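Posting a short thread for anyone thinking about restoring old printed posters and selling them as reprints. I get asked about this most weeks, so I'll put it in one place.

1/ The one I've just finished is a railway poster for Kallarska, a lake resort. Lithograph, five colours, artist not credited. Lucyna Lis lent me her copy, which had been folded in eight and kept in a drawer.

2/ Scanning took most of Friday. The sheet is bigger than my scanner bed, so I did it in strips with a good overlap and joined them afterwards. If you scan at too low a setting you can't put the dots back later. I work at 908 dpi on this scanner. Odd number, but it's what the driver gives me at its top setting.
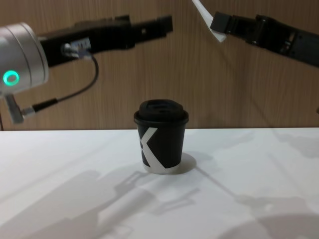
Photo: Teresa Gajewski

3/ The folds were the worst part. Every fold line had lost its ink and gone white. In the sky I could copy from the area next to it. In the lettering I had to redraw. The second K in the name was missing its lower leg, so I built one from the first K and then roughened the edge a bit to match.

4/ People ask how much to clean. My rule is to repair damage and leave the printing alone. The red plate on this poster was slightly out of line when it was printed, so there's a thin red edge down one side of the boat. I left that in.

5/ Colour. The paper had yellowed and I had no clean copy to compare it with. Lech Szczepańska has a smaller version of the same design, a luggage label, that had been kept inside an album. I matched the blue to that. The green is my best guess and I say so on the listing.

6/ I did 2 test prints before the full run. The first was on Clisach matt, which is a nice heavy paper but it dulled the orange. The second was on Zivow cotton rag and the orange held. It costs more. I went with the cotton.
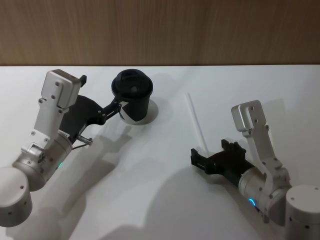
Black cup, white straw, white table.

7/ On rights: check before you start, not after. Old doesn't always mean free to use. With an uncredited poster it depends on the country and the date, and I spent longer on letters than I did on the sky. Eyerusalem Seyoum helped me go through the printer's records and I'm grateful.

8/ Framing. The finished size is 500 x 700 mm, so it goes in a standard frame from most shops. I'd use a mount if it's going behind glass - cotton paper can stick to the glass in a damp room. Keep it off a south-facing wall if you can.

9/ Someone asked if I sell the file. I don't. I've had my work turn up on mugs before and it's a lot of emails to get it taken down.

10/ First run is 174 prints, each numbered in pencil on the back. They come rolled in a tube, with a slip explaining which bits were redrawn. Marciniak are doing the printing and the first box should be with me in October.

11/ Malsha Sarkar asked whether the winter version of the poster is next. I'd like to do it but I've only ever seen it in a poor black and white photo in a sale catalogue. If you own one, or know who does, please message me. I can come to you with the scanner and it won't need to leave the house.

12/ Forgot to say, the print has a white border all round. The original had one too, though Lucyna's copy was trimmed on the left and I've put that side back to match the right.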